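Workshop Tips: Software for Two-Arm Bedroom Tidying

Notes collected by Normunds Ķēniņš and Nga Mai from the Vestow build. Most apply to any pair of arms on one base. Hardware tips are on the Furkarwood page.

Planning around the bed

Model the mattress as two things. The side panel goes in as a rigid box for collision checking. The top surface goes in as a soft layer with its own contact limit. If the whole mattress is rigid, the planner refuses half of the useful placing poses. If the whole mattress is soft, it will happily push a forearm through the edge.

Pad the side panel more than the top. We use 6 cm on the side and 2 cm on the top.

Include the gap under the bed as occupied space. Depth readings in there are mostly shadow, and a planner that treats missing depth as free will route an elbow into it sooner or later.

Do not let the base move while either arm is above mattress height. Put the rule in the task layer, where it can be read, and leave the base driver alone.

Perception on quilted and shiny fabric

A quilted cover with a sheen gives two kinds of trouble. The stitching produces many small depth edges, and the highlights shift as the camera moves. Median-filter the depth before fitting the mattress plane, then throw out points more than one quilt depth from the fit. Wrinkles survive this and can be ignored for placing anything stiff.

Printed blankets are worse. A segmentation model trained on plain bedding tends to cut a printed blanket into pieces, one for each cartoon or patch of lettering. Merge neighboring segments when the depth across their shared border is continuous. Color should have no vote in the merge. Đạt Giáp added this step in March and it removed 327 false objects from a test log of 502 frames.

Text detectors need a mask too. If you use lettering to tell books apart, run the detector only inside the book's segment. Otherwise words on the blanket get assigned to whatever is in front of it.

Polished marble tile reflects. Crop the floor out of the grasp search altogether unless the task is picking from the floor.

Holding books

Grip a thin book across its thickness, with the cover upright and clear of the bedding. Close on position first, then switch to a low force hold. Force control from the start tends to rack the book as one finger arrives early.

Attach the book to the planning model as soon as the grip is confirmed - a box of the measured size plus a small margin. A held book is easy to leave out, and the arm then passes its own checks while the book scrapes the blanket.

Keep the free hand open and parked at the same height. Parking it low costs a full re-plan every time it is wanted for a handover. Định Lưu's parking pose keeps both forearms close to parallel, leaning slightly inward, and it has been the default in the Plinen planner config ever since.
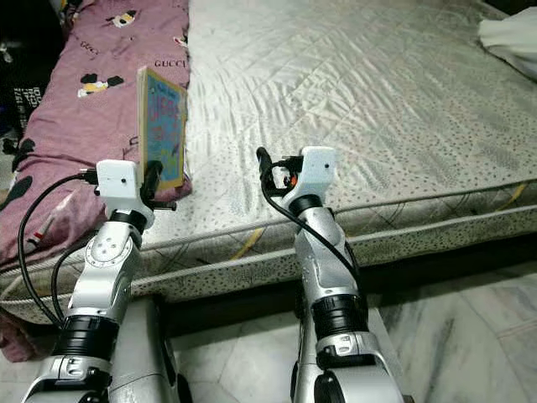 Book held in the left gripper, right gripper open, both just short of the mattress edge.

Cables

Cables that run outside the arm must be in the self-collision model. A chain of short capsules is enough. Let the outer loop be fatter than it looks, as it swings when the wrist turns.

Limit wrist rotation in software to well inside the joint range. Reset the wrist to center between picks, even when the next grasp could be reached from where it is. Unwinding later in one large move is slower and harder on the connector.

Logging

Record the commanded and measured finger gap at the same rate as the images. A lower rate saves little space and makes slips hard to date.

Save the collision model with each run. Trí Quách spent an afternoon debugging a refused path that was correct for the model loaded that day and wrong for the one in the repository.

Name runs by task and surface, for example book_quilt or book_blanket. Run numbers alone are no help when a filter change affects only one fabric.

Replay old logs after every change to the merge step. The Chu replay tool does this without the arms powered. Check the mattress plane first, then the segments, then the grasp list, and stop at the first one that differs.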